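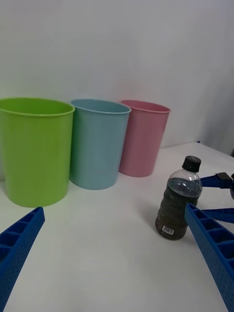 Tabletop Sorting Task: Frequently Asked Questions

These answers are for operators at all Metedier stations. Please read them before your first shift. If something is still unclear, ask your shift lead.

Do the bins have to be in the same order every time?

No. The order may change between sessions, but it must not change during one episode. Write the order in the session sheet from left to right, as you see it from the operator chair.

May I use a bottle with liquid inside?

Yes, if the cap is screwed on fully. Check the cap by hand before the session starts. A bottle that leaks is removed from the object set on the same day.

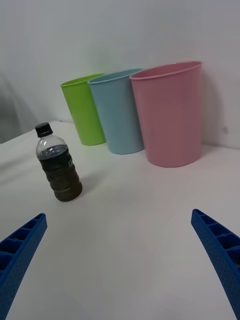
Green, blue and pink bins at the back, bottle in front, gripper open.

Where do I place the object at the start?

Anywhere in front of the bins where both fingers can reach it. Please choose a new place for each episode. Many new operators always put the object in the middle, and then the data is less useful for us.

How many episodes are in one session?

22. After that you take a break, also when you feel fine.

What is the speed limit?

80 percent of the set maximum during recording. When a person has hands over the table, the arms must be stopped - slow motion is not enough.

The object fell over. Do I delete the episode?

No. Mark it as "failed" and continue. If you have 3 failed episodes one after another, stop and call the shift lead.

Who can change these rules?

Only Bezawit Tufa, who keeps the station rules. The present text is version 4, valid from October.

Comments

Myung: Is the order also written from the operator chair if I work from the other side of the table?

Bezawit Tufa: Yes, always from the chair. I will make this more clear in the next version.

prulletti_desk: The rule for the break is good, but our sheet still has the old number. Can someone replace it?

Related
- Cleaning the gripper fingers
- Ziltamar session sheet: how to fill it in
- Emergency stop: monthly check

Contact the station team | © Metedier | Back to top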